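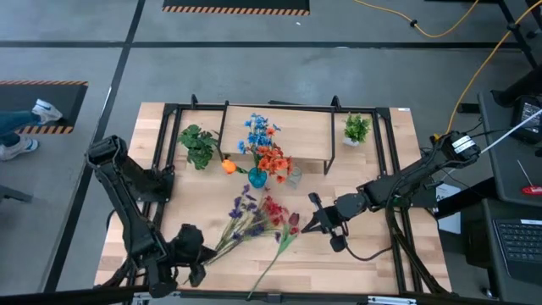
The arranging table, with the bouquet in the blue vase and the next lot of stems laid out in front.

Search this site Search Enter keywords Go

Progress report: Silk Stem Library, Irkodwood
To: Hòa Đặng, Kiver small grants
From: Deepika Bangera
29 Jun 2026

Dear Hòa,

You asked for a short report and a plain account of the money. The second is easier, so it comes first. Of the $3065 awarded, $228 is left. The rest went on artificial stems, vases, storage tubs and a quantity of floral tape that I would like to describe as an investment.

The library works as set out in the application. Care homes, chapels and anyone with a dull reception desk can borrow a finished arrangement, keep it for a season and swap it. We have made 71 loans so far against the 40 we promised you. I would enjoy that figure more if 12 of them weren't the same dentist, who is hard to please.

Stems

Most of the stock came from Grolleck, which sells by the box and has its own ideas about color. We asked for "mixed spring." The first delivery was so heavily orange that we could have supplied a traffic department. They exchanged half of it without argument, and we now have decent purples and reds, plus dark red tulip buds that borrowers ask for by name, or at least by pointing.

Blue flowers remain a matter of dispute. Purists on the borrowing side note that very little in nature is that blue. The blue and orange bouquet is nevertheless the one people stop at, so it stays in the catalog.

Long stems are still a nuisance. Laid flat on the table they take up far more room than they have any right to, and we have not settled whether to cut them down or buy taller vases. Cutting is cheaper. It is also permanent, as I learned with a batch of lilies in the first week.

Vases

We bought from Marar, in clear and blue glass. Clear looks smart in the hand and then shows every wire and stem end you hoped to hide. Blue is more forgiving – you can still make out stems in the neck, but only if you go looking.

Narrow necks have been the better choice for grasses. A tight mouth holds the bundle together at the bottom and lets it spread above, so one vase of greenery fills a windowsill without further help.
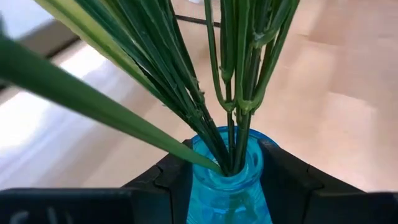

Grass and jointed stems in blue glass, fanning out above the neck.

The grasses were my doubtful purchase, as you may recall from our call. I take it back. They go out more often than anything with petals, and they hide dust very well.

The table

The raised shelf at the back has earned its place. Potted greenery can sit up there, and the space in front stays free for whatever is being arranged, until I fill it with more stems.

Still to do

The catalog needs proper photographs and names. "Blue One" and "Other Blue One" are not serving us well. I also owe you the borrower survey, which has been written, printed and left in a tub with the spare ivy.

The remaining $228 is set aside for replacement stems ahead of the November swap, when everyone wants red at once. If Kiver would prefer it spent on something else, please tell me before I next open the Grolleck price list.

With thanks,
Deepika Bangera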